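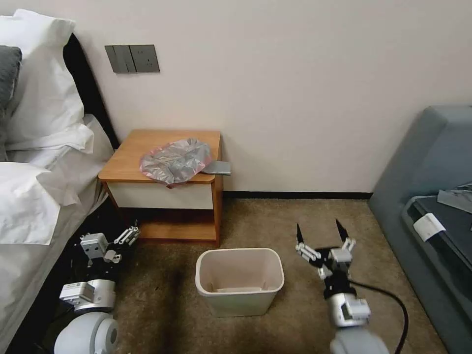 Bin, bag, nightstand. Tuesday's setup.

4 min read

OK quick one tonight, I have a lab writeup due and I've already put it off twice.

So the robotics club is doing the household challenge this semester. Bedroom task. Get a bag into the wastebasket, rim folded over, so it would work as an acutal bin liner. That's it. Sounds like a chore you give a six year old. We have been on it since July.

Our team is called Lonum (don't ask, there was a vote). The other team is Varkulero and they got the kitchen task, which I maintain is easier, cups don't change shape when you touch them. Emerson Medeiros runs the club and says every team thinks the other team got the easy one. Fine.

Where we're at. 189 demos recorded as of Tuesday, teleoperated, two arms. Goal is 301. Why 301 — because Emerson said "more than 300" and someone took him literally and put it in the spreadsheet and now the spreadsheet is law.

I drove for most of the afternoon. Things I wrote on my hand so I wouldn't forget:

— slow down before the pinch. I keep closing the gripper too early and getting air
— one layer only!! if you grab both sides of the bag it never opens
— don't start a new take until the last one has saved

That last one cost us a take. My fault. Sorry Lonum.

The bag is the whole problem really. Thin plastic, it sticks to itself, it folds over wherever it wants. With your own hands you rub it between two fingers and it opens and you don't even think about it. Through the controllers you get no feel at all, so you're just watching for the film to wrinkle and guessing whether you've got one layer or two. I got better at guessing. Not good, better. 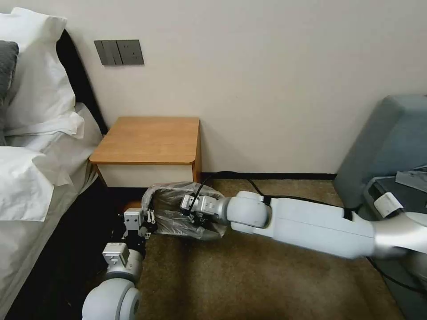 What helped was splitting the job up between the arms. Before, we were trying to make both grippers do the same thing at the same time, like a mirror, and they kept getting in each others way. Now one side takes the rim and stays put, and the other comes in and looks for an edge. It's slower. It fails less. I'll take it.

Also we changed the rule on where the bag starts. First 100 demos it was pretty much always the same spot, and the policy we trained on those was great at that spot and hopeless anywhere else. Moved it over a little, and the arm went confidently to where the bag used to be. Very funny the first time. So now we shuffle it between takes, and the bin too, and whoever isn't driving picks the spots so the driver can't cheat.

We haven't retrained on the new stuff yet. The training box is shared with Varkulero and they have it till the weekend. There's a sign up sheet. I did not sign up in time. Again my fault, it was that kind of week.

Next up:

Get to 301. Two more sessions if people show up, three if they don't.
Label the failed takes properly, right now half of them just say "bad".
Somebody write the report intro, I did the last one.
Decide if we're doing the Galanis open day or not, they need an answer and we keep not giving them one.

If you're in the club and reading this, we need drivers for Tuesday, 4 to 6. No experience needed, you'll be bad at it for twenty minutes and then sort of OK. Message me or just turn up.

Right, lab writeup. Going.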